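Looking After a Wooden Table You Use Every Day

My kitchen table does the work of three pieces of furniture. We eat on it, I roll out dough on it, and on busy evenings half the washing up ends up on it too because the counter in this house is barely wider than a bread board. So I have learned a good deal about keeping wood happy, most of it by making a mess of things first, and I thought I would put it all in one place for those of you who keep writing to ask.

Let's start with everyday cleaning. A soft cloth wrung out well in warm water with one drop of dish soap is plenty. Wipe along the grain, go over it again with a clean damp cloth, and then — please don't skip this — dry it with a towel. I used to let mine air dry, and by the end of one August the finish had gone cloudy all down the side where I sit.

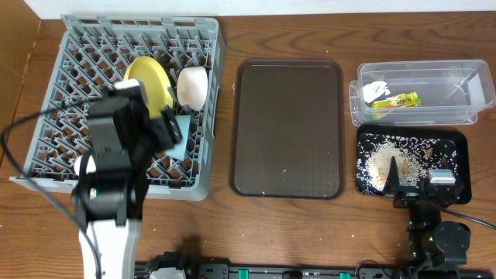 Water is the thing to watch for, far more than crumbs or even the occasional splash of tomato sauce. A puddle that sits overnight can creep under the finish and leave a pale ring, and a dark stain if it gets down into the wood itself. Dish racks are the worst for it, especially the kind with an open lattice floor like the gray one on the table, where a drip off a plate or a bowl has nothing to stop it on the way down. Slide a tray underneath, or a thick folded towel if you don't own a tray the right size, and change the towel once it feels heavy. My neighbor Fadime Kozan uses an old baking sheet and it works beautifully.

If you already have a white ring, don't panic! Lay a dry cotton cloth over it and pass a barely warm iron across for a few seconds, no steam, lifting the cloth to check as you go. Often the cloudiness fades on the first or second try. Dark rings are another story and usually mean sanding, so I'd ask somebody who knows furniture before you start on a table you love.

For tables with an oil finish, I give mine a fresh coat twice a year. Pour a little food-safe mineral oil on a rag (200 milliliters has lasted me ages), rub it in with the grain, leave it for half an hour and buff off whatever hasn't soaked in. Varnished tables don't need any of this and will only get sticky.

Scratches I mostly leave alone, I have to say. The fine ones can be rubbed with the cut side of a walnut, which darkens them nicely, and the deeper ones take a wax filler stick in a matching shade. Buy one a little lighter than you think you need and test it under the table first.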